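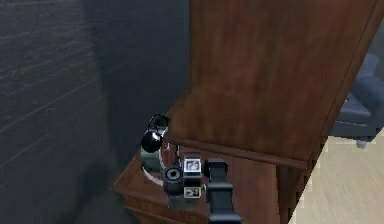
Zwischenbericht zum Vorhaben "Vertriebsqualifizierung im Innendienst"
Berichtszeitraum: zweites Projekthalbjahr, Stand August
Zuwendungsempfänger: Flomau Vertriebsakademie
Projektleitung: Marijke Hendriks

1. Stand der Durchführung

Im Berichtszeitraum wurde die zweite Schulungsstaffel für Beschäftigte im Vertriebsinnendienst abgeschlossen. Aus den beteiligten Betrieben Busard und Negri nahmen insgesamt 70 Personen teil. Die im Antrag vorgesehenen fünf Module sind damit sämtlich erprobt. Inhaltlich lag der Schwerpunkt auf der Bedarfsermittlung im Bestandskundengeschäft, der Nachverfolgung von Angeboten und dem Umgang mit Preisverhandlungen bei Rahmenverträgen.

Modul 4 (Angebotsnachverfolgung) wurde gegenüber der ersten Staffel überarbeitet. Die Teilnehmenden arbeiten nun mit anonymisierten Vorgängen aus dem eigenen Haus. Der Vorbereitungsaufwand für die Betriebe ist dadurch gestiegen und wurde von Negri ausdrücklich als Belastung benannt. Mit dem dortigen Vertriebsleiter Bogumił Kołodziej wurde vereinbart, dass die Auswahl der Vorgänge künftig durch die Akademie erfolgt und der Betrieb lediglich die Freigabe erteilt.

2. Abweichungen vom Arbeitsplan

Die Einführung des gemeinsamen Lernjournals in der Anwendung Noketti hat sich verzögert. Ursache war die ausstehende Zustimmung des Betriebsrats bei Busard zur Speicherung von Gesprächsnotizen. Die Zustimmung liegt inzwischen vor, allerdings mit der Auflage, dass Vorgesetzte keinen Zugriff auf einzelne Einträge erhalten. Die Rechtevergabe wurde von Erdal Sezer entsprechend angepasst und dokumentiert.

Zwei Präsenztermine mussten verlegt werden, da sie in die Phase der Jahresgespräche mit Großkunden fielen. Beide Termine wurden innerhalb des Berichtszeitraums nachgeholt. Mehrkosten sind nicht entstanden.

3. Erste Ergebnisse

Die begleitende Auswertung durch Ok-hee Tak stützt sich auf Befragungen der Teilnehmenden und auf Gespräche mit den Teamleitungen. Nach übereinstimmender Einschätzung werden offene Angebote in beiden Betrieben verlässlicher nachgefasst als vor Projektbeginn. Weniger eindeutig ist das Bild bei den Preisverhandlungen: Mehrere Teilnehmende gaben an, das Gelernte kaum anwenden zu können, weil Nachlässe weiterhin ausschließlich durch den Außendienst entschieden werden. Diese Frage liegt außerhalb des Projektauftrags, beeinflusst jedoch den Nutzen von Modul 5 erheblich.

Belastbare Aussagen zur Abschlussquote sind derzeit nicht möglich. Die Betriebe erfassen Angebote nach unterschiedlichen Kriterien - eine Angleichung ist in Vorbereitung.

4. Mittelverwendung

Die Ausgaben bewegen sich im Rahmen des bewilligten Finanzierungsplans. Bei den Reisekosten ergab sich ein Minderbedarf, der mit Zustimmung des Zuwendungsgebers für die Überarbeitung der Schulungsunterlagen verwendet werden soll. Der entsprechende Umwidmungsantrag wird durch Miłosz Sikora gesondert eingereicht.

5. Ausblick

Im kommenden Halbjahr sind die Übergabe der Unterlagen an interne Trainerinnen und Trainer sowie die Abschlussbefragung vorgesehen. Busard hat bereits fünf Personen für die Trainerausbildung benannt, die Benennung durch Negri steht noch aus. Wir bitten um Mitteilung, ob die Ergebnisse der Abschlussbefragung in der bisherigen Gliederung vorgelegt werden sollen.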